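Fuvgate bench, pre-shift check, hand-held grippers and table
Checked by: Mutua Nyanda
Comments by: Godfrey Ogola, who has to read these

1. Stop button pressed, released, reset. OK.
Comment: "OK" is fine. Last month's "seems happy" was not.

2. Rails at both sides of the table, bolts tight. OK, one turned a quarter.
Comment: Which one? There are 16. Mark it with the paint pen.

3. Gripper fingers open and close fully, no grit. Left OK. Right slow to open.
Comment: Clean the slide, dry cloth only. The Skadarari oil stays in the cupboard, where it can do no further harm.

4. Finger pads. Left at 70 percent, right at 38. Swap at 30.
Comment: Put a pair on order now. Masanja ships when the mood takes them.

5. Marker plates flat, clean, screws snug. OK.
Comment: Wipe with the soft cloth. A sleeve is not a soft cloth. 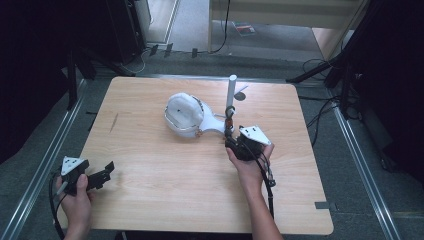

6. Cables. Tug each one at the plug, then move both grippers through their full reach and watch for a snag. The cables hang off the grippers, and the right one runs down past your forearm, so try the reach up to the fittings on the white rod as well as the easy bit in the middle of the table. OK on both sides, 5 minutes.
Comment: Good. Do it with your watch off.

7. Tabletop. One scratch on the left, faint. Gray tape near the lower right corner still stuck down.
Comment: Leave the tape. I have stopped asking.

8. Log sent to Vemell. Not yet.
Comment: I noticed.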